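Teaching the arm to work a socket lever

Print this post | E-mail this post

I have spent most of February in the back room with the arm, trying to get it to do one small job: the lever next to a processor socket. Press it down, slide it sideways out from its catch, lift it. Then the same thing in reverse. A person who has built a few computers does it without looking. I wanted to see how many demonstrations it would take before the arm could have a fair go at it by itself.

The arm is the older Flallix one I bought second-hand last year. The software that records the demonstrations is Plirden, which is free and a bit rough, but it saves what the wrist camera sees alongside the joint positions and it has only crashed on me twice when it mattered.

I started with hand guiding. You switch the arm to its slack mode, take hold of it near the wrist and push it through the motion while it records. This is fine for large movements. For the lever it was poor. My own hand kept getting into the camera's view, and the arm is stiff enough at low speed that I would push, nothing would happen, and then it would jump. A jump of a few millimetres is a lot near a processor. I recorded 90 demonstrations this way and threw nearly all of them out.

So I moved over to remote control. I have a small hand-held leader arm made from the Dalisay kit, which sits on the desk and copies its position to the big one. I scaled the motion down so that 3 centimetres of my hand gives one centimetre at the gripper. It feels slow for the first hour and then you stop noticing. I sit with my back to the machine and work only from the wrist view on the monitor. If I look at the real thing I use depth cues the camera doesn't have, and the arm then has to copy a decision it had no way of making.

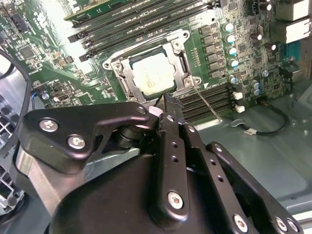
The approach is the part I got wrong for longest. I was coming in differently every time, partly because I thought variety was good and partly because I was careless. The lever is a thin rod, and from some directions the finger hides it at the moment you most need to see it. I settled on bringing the fingertip in low, from below the socket frame, stopping short, and only then going across to the rod. The stop is deliberate. I hold still for a second or so before I touch anything, and the recordings with that pause in them train much better than the ones without.

Glare is the other nuisance. The metal of the socket frame is bright, the case is bright, and the lamp I work under washes out one side of the board. I tried moving the lamp between sessions so the arm would not get used to one lighting. That helped more than recording extra runs under the same light did.

By the end of the month I had 228 remote demonstrations I was willing to keep. My rules for keeping one are simple. If I bumped the frame, it goes. If I had to back off and try again, it stays, but I mark it, as I want the arm to know what a second attempt looks like. If I was tired and rushing, I can usually tell from the playback, and it goes.

Results so far are mixed. The arm finds the end of the lever most of the time. Pressing down is reliable. Sliding it out from the catch is not, and when it fails it tends to fail in the same way, by lifting too early. I think my own demonstrations blur those two movements together. I can feel the catch let go through the leader arm, or I believe I can, and I start lifting before the sideways movement is properly over. The arm has copied that habit without having the feel to go with it.

Next I am going to record the slide as its own short task, with a full stop at each end, and join the pieces up afterwards. I also want to try the board from the Pornora machine, which has the socket turned the other way round. I expect it to go badly the first time. I'll put the numbers up when I have them.

Related posts
Setting up the Dalisay leader arm
Why I stopped hand guiding for small parts
Plirden: settings I use for the wrist camera
Picking up screws with two fingers

All text and photographs copyright the author. Contact | Back to top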